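Ticket 2000: Client newsletter arriving with broken accents and missing paragraphs
Status: Resolved
Opened: 2019-04-10
Product: Dakton Mailer, hosted
Reported by: Fernanda Salgado (Ferrand Community Choir)
Assigned to: Gopinath Hegde
Watching: Clémence Baudry, Anatole Cordier

Fernanda Salgado wrote:

Hi all! First, I love this thing. We moved our choir newsletter over from a pile of copied and pasted email addresses and the difference has been wonderful, people are writing back to say they read it now. But the last issue went out a bit mangled. Every é turned into two odd characters (so our conductor, Clémence, had a very strange name for a day, and she's on this ticket now because she wants to see how it ends). Also, the paragraph about the July concert is missing completely for some members. It's there in my draft. It's there in the preview. It's there in the copy I sent myself. It isn't there for my neighbour or for most of the altos.

We have 200 members on the list. I haven't asked everyone, obviously.

What I've tried: sending it again to myself, retyping the name by hand, changing the font, changing it back.

Gopinath Hegde replied:

Hi Fernanda, thanks for such a clear write-up, and I'm really glad the newsletter is getting read! I suspect we have two separate problems that happened to turn up in the same issue. Could you send me:

- the draft exactly as you pasted it in (export it from the Drafts page, don't copy it out of the preview)
- one bad copy, forwarded as an attachment, from someone who is missing the concert paragraph
- the name of the program you wrote the text in

The forwarding part matters. If your neighbour hits plain Forward, her mail program rewrites the message on the way out and I end up looking at her program's work instead of ours.

Fernanda Salgado wrote:

Done, all attached. It took my neighbour and me a whole pot of tea to find Forward as Attachment, but we got there (it was under a little arrow beside the normal button). The text was written in Kesine, the old desktop version. My husband has had it on that computer forever and I know where everything is.

Gopinath Hegde replied:

Oh, this is lovely, you've sent me exactly what I needed. Accents first.

The old desktop Kesine saves in a Western European encoding and our importer was reading the file as UTF-8, or the other way round, depending on whether you pasted or uploaded. You did both: the top half was pasted and the bottom half came in as an upload. Clémence is only mentioned in the bottom half, so she got the worst of it.

To fix your side for now:

1. In Kesine, open the newsletter and choose Save As.
2. Pick Plain Text from the list of file types.
3. A small box labelled Encoding will come up. Choose Unicode (UTF-8).
4. Upload that file, and don't paste anything on top of it afterward.

If you do need to change a word after uploading, type it straight into the Dakton editor. Typing is fine. It's only pasting that causes grief.

Still looking at the missing paragraph.

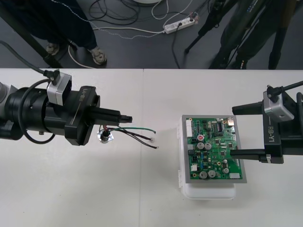 I compared your neighbour's copy with your own line by line and the concert paragraph is in both. It's all there in the message source, she just can't see it. The paragraph came through with a style attached that sets the text colour to white. On your screen the newsletter has that pale green background, so white shows up faintly and your eye reads it because you know what it says. In her mail program backgrounds are switched off. White text on a white page!

Could you ask her to select everything in the message (Ctrl+A) and tell me if the concert turns up?

Fernanda Salgado wrote:

IT TURNED UP. She rang me to read it out loud. She is telling the altos as we speak.

I know where the white came from, too. I copied that paragraph out of last year's poster, which had a dark blue background with white lettering. I never thought the colour would come along with the words.

Clémence Baudry wrote:

Hello, I'm the one with the strange name. Two questions from a person who is not technical. Will the old issues in the archive get repaired or do they stay that way? And is there a way to strip the colours off everything before it goes out? Several of us contribute pieces and they come from all over the place.

Gopinath Hegde replied:

Hi Clémence, happy to have you here with your proper accent.

Archive: yes, I can run the repair on the web copies. The emails already sitting in people's inboxes will stay as they are.

Colours: yes! There's a button in the editor that looks like a small eraser, called Clear Formatting. Select the lot, press it once, and then put back your headings and any bold. Links survive. I'd do this as the very last step before the preview.

Anatole, over to you for the importer bug.

Anatole Cordier replied:

Picked up. I can reproduce it with any file from the old Kesine desktop version if it contains one accented character and is larger than 2 KB. Smaller files are guessed correctly, so our own tests never caught it — they were all tiny. I've added Fernanda's file to the test set with the names and addresses taken out. The fix makes the importer check the whole file before deciding on the encoding. It's on the staging server now and goes out with the next release.

I've also asked Killian Huet on the editor side whether the preview could warn when text and background are nearly the same colour. He likes it. That one has its own ticket, linked from here.

Fernanda Salgado wrote:

Test issue sent to the committee and everything is perfect! Accents, concert, the lot. I used the eraser and then put the bold back on the rehearsal times. One alto says the bold is too bold, but I don't believe that's a software matter.

Can I still use the old Kesine after the fix goes out, or should I learn the new one?

Gopinath Hegde replied:

Keep using it. Once the release is out you can skip the Save As steps too, and upload whatever you have. The archive repair finished this morning and all 200 members should see the corrected web copy from the link in their original email.

Marking this as resolved. If anything looks off in the July issue, reply here and the ticket will reopen by itself.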